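The Last Fruit in the Bowl

Seventy minutes. That's what the man from Stikow said on the phone, and he said it like a favor. Seventy minutes and the truck would be on our street and could we please have everything by the door.

We did not have everything by the door. We had a lamp by the door.

I took the kitchen and my sister took the front room, and our mother sat on the one chair we hadn't stacked and told us which towels were good. All of them were good. Towels from Jolunville, towels from the trip before Jolunville, a towel with a burn in the shape of the iron. Good, she said. That's a good one. I put it around the gravy boat.

Plates on edge, never flat. She called that in from the other room without looking. How did she know I had them flat. I turned them on edge.

Then the drawer. Every house has it. Batteries, twine, a key to some padlock, the warranty for a Grineck mixer that died when I was in school, serial number 2562 circled twice in blue pen. I held it up in the doorway. She said keep it. I said the mixer is gone. She said keep it anyway, so I folded it into the gravy boat, and the gravy boat was now the place for papers.

Tape ran out. Found more tape. Lost the scissors under the newspaper, found them, lost them agian.

My sister came through with a coil of white cable over her arm and asked what it went to. Nothing, as far as I knew. She had pulled it out from along the wall and it had left a clean line in the paint, dead straight, all the way to the window. She seemed sorry about it. She went and put the cable back down on the floorboards where it had been, as if the wall might want it.

Forty minutes. Cupboard over the stove. Cupboard under the sink, which I did with my eyes half shut. The spice jars in a stock pot, lid on, towel around, good towel. I wrote KITCHEN on it and then KITCHEN on the next one and by the fourth I was only writing K.

And there was the bowl. Blue bowl, on the counter, one fruit in it. Just the one, orange-yellow, a bit lumpy on one side, shining like she'd rubbed it on her sleeve. You can't pack a fruit. I moved it to wash the bowl, moved it back to the counter, moved it off the counter to wipe the counter. I must have picked the thing up more than any plate in the house.

Does anybody want this, I said.

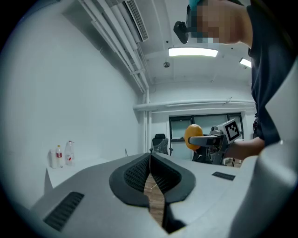

Dell Harrowby

No answer. Tape screeching in the front room. I said it louder.

Don't throw that out, my mother said.

I wasn't going to throw it out. I was going to eat it over the sink, if you want the truth, I hadn't had anything since coffee. But she got up off her chair and came and stood in the kitchen door with her coat already on. October and she was dressed for snow. She looked at the shelves, which were bare, and at the row of boxes, and then at my hand.

It was for your father's lunch, she said.

He'd been gone since spring. I knew the fruit could not be that old, I'm not stupid, it would have been soup by now. I looked at my sister and she looked at the floor, that brown grain she used to run her toy cars along, following one dark line from the table to the stove and back.

You bought it this week, Mom, my sister said. Pretty gentle, for her.

Of course I bought it this week. I buy one every week.

So. Okay. Thirty minutes, maybe less. I had a roll of tape on my wrist like a bracelet and three boxes with no bottoms and I stood there doing the sum. Every week since spring. Every week one fruit in the blue bowl, and then what? I didn't ask. My sister asked.

Then I eat it Sunday, our mother said. It's not a shrine. I just don't know how to buy none.

And she sat back down.

We went fast after that. Faster than before, I think, the two of us not talking, passing things down the hall. Pans. The ironing board, which bit me. The radio, the box of other people's lids. The curtains came down and the front room went so white we both squinted, and there were marks on the wall where the pictures had hung, and up by the window that line in the paint. I'd have liked to fix it. There was a can of the right white somewhere, already taped, already under K.

Ten minutes. Brush and pan. My mother swept, she insisted, in the coat, short hard strokes toward the back door. She swept around the cable and didn't ask.

The truck was early. Naturally. A big green thing with STIKOW down the side, two men in gloves who said ma'am and took the lamp first, as it was by the door. They were good. They carried the gravy boat box like it had a baby in it. One of them asked if that was all from the kitchen and I said yes and then saw the bowl, washed, dry, still on the counter. I'd packed around it the whole morning.

No paper left. No towels, good or otherwise.

I'll take it on my lap, she said.

So that's how we drove, up the Cronin road behind the truck, my sister at the wheel, me in back with the mop handle against my neck, and our mother up front with the bowl in both hands and the fruit rolling a little in it on the turns. It knocked on the side every time. Nobody put the radio on, it was in a box.

Past the grain elevator she picked it up, and dug in her thumbnail, and asked had either of us thought to keep out a knife.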